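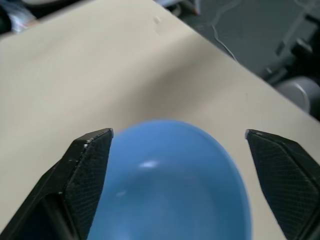 **Blue bowls going cloudy, dishwasher or soap?**

**tallpantry** wrote:

I have a set of 6 blue cereal bowls, the Irnik ones with the plain rounded rim, no pattern. Light powdery blue. I bought them in December when we moved into this apartment and they have been in use every day since. Lately they have a gray film on the inside. It's worst below the line where the milk sits. When the bowl is wet the film goes away and you'd think it was fine. Once it dries, it's back.

We have hard water here. I run the dishwasher on the normal cycle with powder, the cheap kind in the box. No rinse aid. The glasses have a little of the same thing but I don't mind it on glasses.

Is this something I can get off or is the glaze going? And should I be washing these by hand?

---

**morrow_st** wrote:

Hard water. Put one in the sink with plain white vinegar and leave it for 19 minutes or so, then rub it with a soft cloth. If the film comes off, it was minerals. If it doesn't, the glaze is etched and you're stuck with it.

Also buy rinse aid.

---

**kettle_and_co** wrote:

I'd try the vinegar too, but on one bowl only. I did a whole stack of mugs once and the ones with a metallic band came out dull. Yours are plain so it's probably fine.

The other possibility is marks from spoons. Those look gray too, but they are lines, and film is more of an even haze. Tilt the bowl under the kitchen light and look at the reflection. On a good glaze the bright spot has a sharp edge. On a worn one it spreads out.

---

**tallpantry** wrote:

Looked at all of them under the light. There are a few spoon lines at the bottom, but mostly it's haze. One bowl is a lot better than the others. I think it's the one that sits at the bottom of the stack and gets used the least.

I'll do the vinegar tonight on the worst one.

---

**gravelroad** wrote:

I'm going to disagree with the vinegar. Acid on a glaze you don't know anything about is a bad habit. Some of the colored ones are softer than white. Use baking soda and water, make a paste, rub it in with your fingers, rinse. It takes longer but it takes the spoon lines off at the same time.

As for the dishwasher, I stopped putting bowls in mine years ago. They take a minute each to wash.

---

**morrow_st** wrote:

People eat salad with dressing out of these bowls. Twenty minutes of vinegar one time is not going to hurt them. Baking soda won't do much for minerals, it's the wrong kind of cleaner for that. It will do the spoon lines, I agree there.

---

**gravelroad** wrote:

Salad dressing sits in a bowl for ten minutes and it's mostly oil. Soaking in straight vinegar is different. If you must, cut it half and half with water.

---

**secondshelf** wrote:

I have bowls from the same brand in the gray. Same problem, same kind of water. What fixed it for me was how I loaded them. I used to put them on the top rack leaning into each other and the insides never got a proper rinse. Now they go on the bottom rack facing the middle, with a gap between each one. I fit fewer in. I also moved to the Urnier tablets, but I changed both at the same time, so I can't tell you which one did it.

Before that I soaked them in half vinegar, half water, and they came out fine.

---

**kettle_and_co** wrote:

Loading matters a lot. Bowls that are wide at the top will slide together if the tines are too far apart. I alternate mine with small plates.

If you're near a Ramanauskas store, they sell water test strips at the counter. You can set the softener in the machine properly once you know the number. A lot of machines come set low and people never change it.

---

**tallpantry** wrote:

Results. I did half vinegar, half water on the worst bowl, left it while I made dinner, and wiped it out with a dishcloth. Most of the haze is gone. It's a clear difference next to the others. There is still a dull patch on one side, the size of a thumb, that did not change at all.

Then I did baking soda paste on the spoon lines. They are fainter. My fingers got tired before the lines were gone.

My machine has no softener that I can find. It's an old Itard that came with the apartment, and the manual is missing.

---

**morrow_st** wrote:

Dull patch is etching, most likely. It won't come back. The rest you can keep clean.

No softener means rinse aid matters more. Fill the little round cap inside the door and set it to the middle.

---

**gravelroad** wrote:

Or wash them by hand. You have six bowls.

---

**secondshelf** wrote:

Six bowls, every day, plus everything else. I'd rather use the machine and buy new bowls in a few years.

---

**tallpantry** wrote:

I'm going to do the other five with the half and half mix, get rinse aid, and load them on the bottom rack. The one with the dull patch can be for the eggs when I'm baking, or for keys.

If they cloud up again I'll try hand washing for a month and see if it makes any difference.

---

**kettle_and_co** wrote:

Wipe the rims too when you soak them. The water line tends to stop just short, and you get a ring at the top that you only see once it's dry.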